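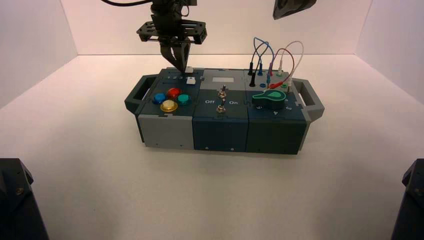
Learning the buttons again: news from our evening game group

Dear members and friends,

I was asked to write some lines on how our game evenings are going, and I do it with pleasure, also if writing in English still takes me a long time. My dictionary is beside me.

We began in October in the small hall on Leiva Street with two tables and a kettle. Now we are 12 on a usual evening and 26 on the list. Most of us are over sixty. Several had never held a game controller, and one lady told me she was afraid to break it. She is now the best of us at the racing game, and she doesn't let her grandson win.

For beginners I have one piece of advice. Learn the colours before you learn the game. When I say "press the upper button", people look at me, then at their hands, and the moment is gone. When I say "press red", they press red. Maximiliano Benítez made for us a paper card with the colours and what each one does in the game, and he printed it in very large letters. Please take one home and keep it near the television. The card for the puzzle game has a mistake in the last line, where "jump" should be "turn". He knows it and will print it again.

Please also remember to play slowly in the first weeks. Those who already know the game like to help, and I am thankful for it, but to take the controller out of another person's hands is not helping. Say it with words and wait.

The board games continue at the second table. We finished the long Skevis tournament, which Gisela Zapata won after a very close last round. She asked me not to write how many points she had, so I only write that it was many. The next game will be Govar. It is played in pairs, and the rules are shorter than they look in the booklet. If you want to read them before, skip the part on trading, we don't use it.

The date for the open evening is February 11, 2023. You may bring a neighbour. Bring also slippers if you like them, as the floor stays cold until spring. Biscuits are welcome, but please nothing with nuts.
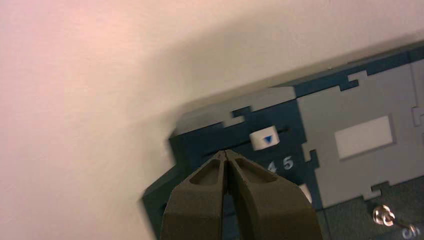 Small notices

A blue scarf and a pair of reading glasses were left on the coat rack. They are in the drawer under the kettle.

The Firkent set came back with two cards missing. Look please in your bags and your coat pockets. Without these cards we can't play the forest round, and several people have asked for it.

We look for someone who can drive two members home after the evenings. They live near the bus station, and the last bus leaves before we finish. Speak with Gisela if you can do it, even if it is only sometimes.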